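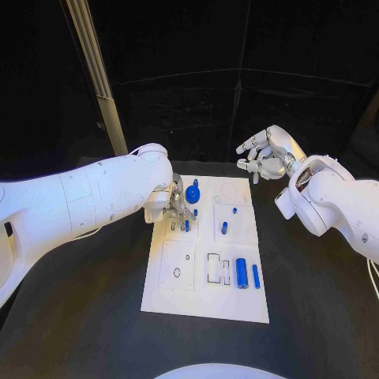 Thread on the Dellomero board, mostly for the people who asked about pegs and fits on Friday. Short posts, no particular order after the first few.

The drawing is number 401. If your copy has any other number in the title block, you have the old Bavdale layout and the hole positions won't match what I describe below.

Base is a flat white rectangle. White was a practical choice: blue parts on white are easy to find, and the printed outlines stay thin and still read clearly. Jitendra Joshi wanted gray. We tried a gray sample under the ceiling lights at Duddale and lost the outlines at arm's length.

Table is dark gray, so the edge of the board is obvious too. Worth checking before you set one up on a white bench.

Printed outlines are for placement. Holes are for insertion. Please stop mixing these up in the notes. A part sitting inside an outline is "placed". A part in a hole is "seated", and only if the shoulder is down.

The square panels are there to group features that belong together. On the left there's a small square panel with two narrow slots. Write the slots up as left and right, viewed from the near short edge. "Inner" and "outer" caused a full afternoon of confusion in May.

The board sits lengthwise away from you. All directions in the notes assume this. If you have to turn it 90 degrees to fit a narrow bench, turn the drawing too.

Slots are harder than round holes. A round peg in a round hole has no wrong rotation. A slot has, and if you come in slightly twisted it catches on both ends and feels seated when it isn't. Look at it from the side before logging it.

Chamfers: yes on the hole entries, no on the slots. Someone asked for them on the slots too. Sushil Agarwal's view is that a chamfered slot hides a bad approach. I agree with him for this revision and may not for the next.

Upper right, the big circle with the thin line. It's a placement outline. The small circular marks beside it are reference marks for checking position against the drawing. Nothing gets pushed into them.

The raised square panel below the circle carries a short peg and a taller one. Raised panels are the part of the layout I'd defend hardest. A flat board lets you learn one height and stop thinking about it.

Short and tall peg next to each other is deliberate. Reach for the short one carelessly and you knock the tall one. I have done this many times with my own sleeve.

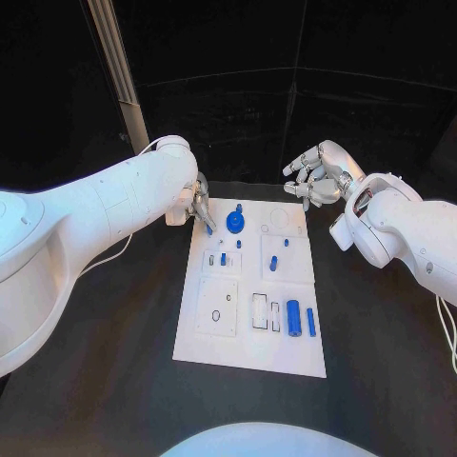
Small blue peg above the upper-left corner. Gear-like disk with its short peg at top center.

The gear. It goes by "gear", "disk" and "round thing" in three different spreadsheets. Drawing says gear, so use gear. It sits near the top center with its peg pointing up.

The small peg just to the lower right of the gear is a separate part with its own line in the parts list. It is not a spare. It has been put back in the spares tray twice.

On finish. The pegs as delivered by Chaturvedi had a faint ridge down one side. It took off cleanly with 200 grit, a few light passes along the length, never around. Around gives you a waist in the middle and a peg that wobbles in a hole it used to fit.

Don't sand the shoulder. If the shoulder is off, reject the peg.

Check fit after the parts have been in the room for 72 hours. I know that's long. I had a batch that was tight on arrival and perfectly ordinary by the time I'd finished complaining about it by email.

Fit check procedure, such as it is: peg upright, start it by hand, let go. It should stand. Then press with one finger. If it needs a thumb, write "tight". If it drops on its own, write "free". Please don't write "ok". I have a column full of "ok" and can't use any of it.

No lubricant. Not even a little. It ends up on the board, then on every other part, and your fit notes for the whole week are worthless.

Cleaning: dry cloth, and a soft brush for the slots. Fine dust from sanding collects in the slot ends and does a very good impression of a tight fit.

Small parts go missing off the top edge more than anywhere else. I put a strip of dark felt behind the board when I'm doing fit checks at my own desk. Parts land on it and stay there.

Start layout. Put everything back per the sheet before you leave, including the pegs that start outside their holes. "Tidy" and "start layout" are different states. A board with every peg seated looks lovely and costs the next person ten minutes.

If a peg stands beside a slot on the sheet, it stands beside the slot on the board. Check which slot.

Question from the replies on Friday: can the board be flipped end for end to get a second layout for free? No. The circle would end up nearest you, and the order of work in the notes stops making sense.

Other question: why blue for everything, why not one color per part? Color coding makes sorting faster and makes people stop reading shapes. For this board the shape is supposed to be the information. Jitendra disagrees, and he's building a colored set for Duddale, so we'll have something to compare.

Open items on 401: outline weight on the left panel is a touch heavier than the right, label text for the reference marks isn't settled, and the parts list still calls the short peg "peg, small" in one place and "peg, short" in another. They're different parts. Fixing that first.

Corrections to me or Sushil, with the drawing number in the subject line.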